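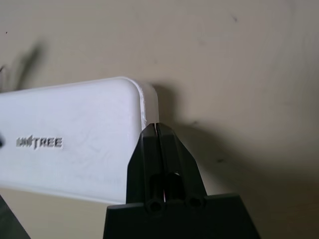
Left jaw, right jaw, and the slit between them that's ruining my June.

Topic: Jaws won't meet square after pad change
Board: Setup and Maintenance

ratstead_rob
Two-arm cell, parallel black grippers, small camera on a bracket at each wrist. We handle slippery flat things: power banks, mostly, plus a kids' shark backpack for when we're feeling brave. After fitting new grip pads the right jaw closes further up than the left. On soft things it doesn't matter a bit. On anything flat and glossy it pinches at the tips and the part swings like a pub sign.

So far I've re-zeroed, power cycled, re-zeroed again and sworn at it. In that order, then in other orders.

pelican_joints
What torque did you do the pad screws up to?

ratstead_rob
Tight.

pelican_joints
Right. So there's your fault.

Take both pads off, clean out whatever has squashed up behind them, and put them back finger tight. Close the jaws on a steel rule at low force, let the pads find their own level, then nip the screws up a bit at a time, swapping sides. The pad backing creeps if you lean on one screw.

Zorby
Disagree with pelican, as is traditional. If both pads were done up by the same gorilla they'd be wrong by the same amount. One jaw out on its own is a linkage pin. Wiggle the finger with the power off. If it clicks, it's the pin.

pelican_joints
Gorillas are not a calibrated tool, Zorby.

ratstead_rob
Gorilla here. Powered off and wiggled. Left finger is solid. Right finger has a very small click, which I would like to pretend I didn't hear.

Pads off tonight, then. I'll open the jaws right out with the arm parked over the bare bit of table, so that when I drop a screw (when) it lands on something pale.

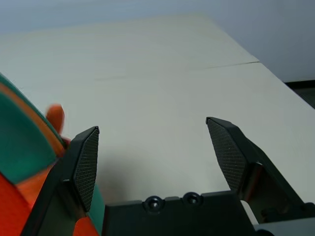

marl_and_flint
Do I need to redo the wrist camera calibration if I only swap the pads?
The calibration can stay as it is so long as the camera bracket hasn't been touched, but set the gripper's closed position again, as new pads are rarely the same thickness as the old ones.

Zorby
Agree with that, annoyingly.

ratstead_rob
Update. Pads came off. There was a crescent of old adhesive behind the right one, so pelican is allowed to be smug. Cleaned it up, refitted the way you said, and it's better but not cured. The click is still there.

Zorby
And am I allowed to be smug?

ratstead_rob
Provisionally.

N. Mendonça
Coming in from the Medeiros side, we run four of these. You're both right and it's boring. A proud pad loads the finger off-centre, the off-centre load wears the pin, then the pin gets blamed for everything. Change the pin, check the bush while you're in there, and don't refit the old clip. We do ours every 18 weeks whether they click or not.

pelican_joints
18 weeks is a waste of good pins. I've got one on 335 hours that's as tight as the day it went in. Run them till they click.

N. Mendonça
Then you find out at 5 in the afternoon with a job on. I used to think like you. My name is Nayara and I no longer think like you.

Jurnent
Can I ask about cable routing while you've got the thing in bits? Mine snags at the elbow whenever the arm folds in.

ratstead_rob
Make your own thread, Jurnent.

ratstead_rob
Fine. Give it more slack than looks decent, then fold the arm to its worst position by hand before you clip anything. I clipped mine with the arm straight, because it looked neat, and pulled a connector half out on the first run. Let it hang off the front of the table if it wants to. Ugly is all right.

Anyway, new pin is in. It took 20 minutes, most of which was spent on my knees looking for the clip. Jaws now meet properly and the wiggle test is silent on both sides. I've gone back to the test I do after any work on the fingers:

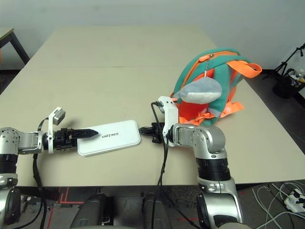 both arms in slowly, one from each end, close at low force, lift a hand's width, hold, put it down. If it swings I stop and look at the pads again. I do that with each arm on its own afterwards, as two grippers can cover up for one another for weeks, much like people.

Zorby
What low force?

ratstead_rob
The lowest one that doesn't drop it.

pelican_joints
So we're back to "tight".

N. Mendonça
Write the number down, Rob. On the machine, in pen. You won't remember it at the next pad change.

ratstead_rob
Pen's gone missing. Will report back.

Jurnent
Slack worked, thanks. Now it catches on the camera bracket instead.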